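The Greltar came in November, in a box that had held something else first. Two grippers inside, no manual. A note with the job on it: fold, log, compare, send back by the end of the month. Fifty folds each. Four cents over what Pickering paid for the towels, and I took the towels too, so.

You have to understand I had been doing this for a year by then. Cups into sinks. Socks out of drawers. You hold the thing by its grip and squeeze and the fingers close, and somewhere in Gadham an arm bolted to a table learns to do it the way you did. Or doesn't. They never told us which. You uploaded the clip and a green bar filled and that was the end of your part.

But this was a comparison. First one I'd been given. A against B. Same linkage, same body, same squeeze. B had a stiffer spring, the note said, and a new pad compound, and would I please say in plain words which was better on cloth. Plain words. I liked that. I read it twice standing in the hall with my coat on.

Started with A. Used the bed, used the rust sweater, the one thing in the house with enough fuzz to be called difficult. The sheet got a sleeve and a body fold and then over to the right side, neckline up, so the next grab was the near edge. 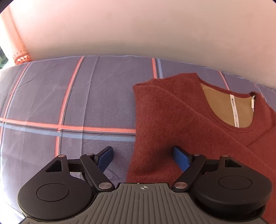
Why try out a gripper on knitwear when a box or a cup is easier to score?

Knit stretches and catches, so small differences in pad grip and closing force show up in a few tries, where a box would let both tools pass.

I copied that out of the forum, question and answer both, and taped it to the closet door. It helped around fold thirty when I'd started talking to the sweater.

A was forgiving. That's what I wrote. You could come in crooked and the pads would slide a little and find the edge by themselves. It also dropped things. Not often. You'd be halfway across with the hem and it would just go, a soft little drop, and you'd have to mark it F and start again. I got so I could feel it coming in my wrist.

B after supper. B didn't drop anything. B took hold of the wool and that was that, and when I let go it let go late, half a beat, so the fold came back with it and I had to shake it loose. Marked those F too, then went back and changed them to P, then wrote to Nilness and asked. Nilness ran the logs. Nilness was a company or maybe one person with a company's email, I never found out.

Is a late release a fail, I wrote.

Came back eleven at night. Does the fold stay where you put it.

Mostly.

Then mostly is your answer, put it in the notes.

So I did B over. All fifty. Which was stupid, it wasn't asked for, and they don't pay for a second run. But I'd got it in my head that there was a way to hold B that would make it let go clean, and if there was a way I wanted to be the one who wrote it down. Tilt on the way out. Open before you think you should. Come off along the edge and not straight up. By the end my thumb was numb and I had the thing doing it, four times out of five maybe, and I sat down on the floor with my back to the bed and typed for an hour.

Then I thought, well, who's learning who here. Because the arm in Gadham wasn't going to have my thumb. It was going to have a motor, and the motor would get my tilt and my early opening without ever knowing the spring was the reason. I'd have taught it a limp. Somebody puts in a softer spring next year and there it is still, limping around a spring that's gone.

Deleted the hour of typing. Kept one line of it.

Next day I went back to straight folds. No tricks. Came in level, closed, lifted, set down, opened when it was time to open. Let it stick if it stuck. It's harder than it sounds, doing a thing worse than you know how. My hand kept wanting to help. 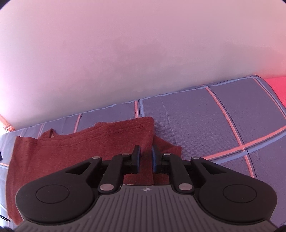 Gripper over the folded sweater, fingers open.

The logs came to 104 clips I was willing to send and a pile I wasn't. I labeled them at the kitchen table. P, P, F, P, late, late, P. Ran the totals. A dropped more. B held more and let go worse. If you wanted one number B won, and there was a box on the form for one number, and I sat looking at that box until the tea went cold.

In the notes I put: B grips better. B releases late on fuzzy knit. I can work around it with my hand but I don't think I should, and I left those clips out. If you want them they're in a seperate folder. Ask me before you use them.

Sent it. Green bar.

Pickering wrote first, more towels. Then nothing for a while — rain, a tooth, the upstairs heater. I wore the sweater. It had gone a bit bald along the hem where the pads had been at it and I found I was folding it with my elbows out, level, setting it down and then lifting both hands straight up off it. Slow. I did it to the dish cloths too. Did it to a letter.

The message from Greltar said thank you, balance of 480 to follow on return of hardware, and would I be open to a third unit, C, with the old pads and the new spring. And under that, like it had been added after, by someone typing quick with thier mind on the next thing:

what's in the folder

I had the box open on the bed already, both grippers in it, tape in my teeth. I took B out again. Squeezed it a couple times on nothing. Then I put it down on the bedspread, went and found the one line I'd kept, and read it over before I answered — open before you think you should.

Which spring is on the arm, I wrote. Tell me that first.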